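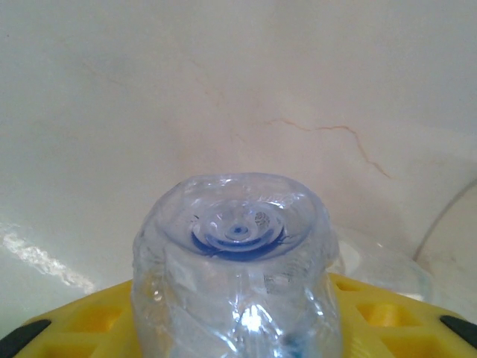
The base of a crumpled plastic water bottle, with rings molded around a small central nub.

Plastic drink bottle

A plastic drink bottle is a lightweight container for water, soft drinks or juice. Most are clear and are made from polyethylene terephthalate (PET), closed with a screw cap of a different plastic. They are usually meant to be used once and then recycled.

Base

The base is the thickest part of many bottles. It is commonly domed or shaped into feet, and may carry concentric rings, a central nub left by molding, and small raised dots or codes that record where and when the bottle was made. The side walls are much thinner and crease easily under hand pressure, while the base tends to keep its shape.
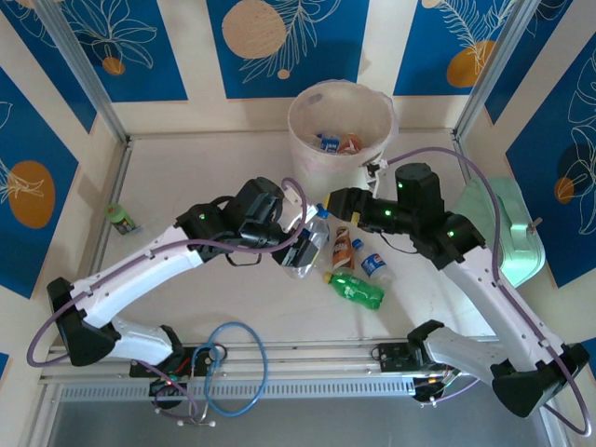
Reading time: 2 min

Sorting and disposal

Bottles are sorted from other trash at home, at work or at a recycling plant. A clear bottle with a blue cap is a common form for water. Tinted bottles are often kept apart from clear ones – mixed colors lower the value of the recycled plastic.

Rules differ by town. In Montoya, bottles are emptied before collection and caps are left on. In Vokora they were collected loose until 2000, when bags were introduced. The Nernusov plant presses them into bales, each tied with 13 wires.

Reuse

Recycled PET is washed, cut into flakes and melted. It is used for fiber, strapping, food trays and new bottles.

Related articles
Bottle cap
Floron (packaging firm)
Screw thread
Trash bin

383 shares
7 comments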